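Dishwasher leaves grit on the top rack only - Brullard 7 series

kellow_dt
Posted in Appliances, April

Machine is a Brullard built-in, five years old. Bottom rack comes out clean. Glasses on the top rack have a fine sandy film that wipes off with a finger. Tap water is moderately hard, softener salt is full, rinse aid is at the middle setting.

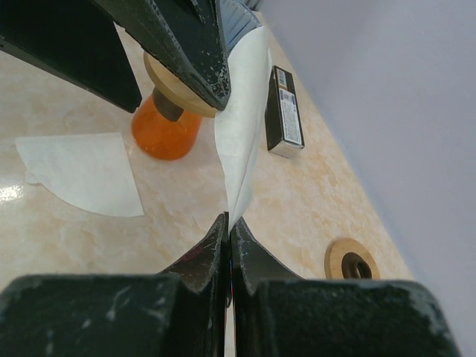

Done so far: cleaned the filter, ran an empty hot cycle with citric acid, switched from tablets to powder. No change after 11 loads. The lower spray arm spins freely by hand. The upper one also spins but has a little vertical play.

Is the play normal, or is the feed tube not sealing?

----

pantrywall
Film that wipes off dry is not limescale. Scale stays put until you use acid. You have food soil being recirculated. Pull the upper arm and shake it next to your ear. If it rattles, there are seeds or rice in it.

----

Zhiqiang Dong
Some vertical play is normal on that series. The arm lifts slightly under pressure and seats against the bearing. What matters is the dock at the back wall, where the rack tube meets the supply. The rubber there gets hard and leaks, and the upper arm loses pressure. The bottom rack would look fine, same as yours.

----

pantrywall
I have replaced that rubber on two machines and neither of them had grit. They had dirty cups. Low pressure gives you stuck-on food, and that's a different symptom.

----

Zhiqiang Dong
Low pressure also means a poor rinse. Soil lands on the top rack during the main wash and stays there. Both can be true.

----

kellow_dt
Arm rattles. I got three seeds and a piece of label out of it with a bent paper clip. Four of the holes were partly blocked. The dock rubber looks flat on one side but isn't cracked.

Running a normal load tonight at 7 with the same detergent so only one thing changes.

----

mudroom_jin
Check the fill level too. With the door opened partway through the main wash, water should just cover the filter. Mine was low from a clogged inlet screen and the pump was pulling air. Sounded like gravel.

Also what powder? The Jinholm stuff cakes in the dispenser if the door is wet when you load it.

----

kellow_dt
It is Jinholm. Dispenser is empty after each cycle, so I don't think it's caking. Will check the water level.

----

Deming Tian
Undissolved powder feels exactly like fine sand. Put a pinch of the residue in a spoon of warm water. If it disappears, it's detergent and you are overdosing or washing too cool. If it stays, it's soil.

----

kellow_dt
Results. Water level is right. Residue from a glass washed before I cleared the arm: most of it stayed in the spoon, a little dissolved. Tonight's load is better but two glasses in the back left corner still have film.

----

pantrywall
So it was the arm.

----

Zhiqiang Dong
The back left corner is still dirty with a clear arm. I would still change the rubber - it's one clip and you don't need to pull the machine out.

----

kellow_dt
Ordered the rubber. Leaving the detergent dose alone until it's in.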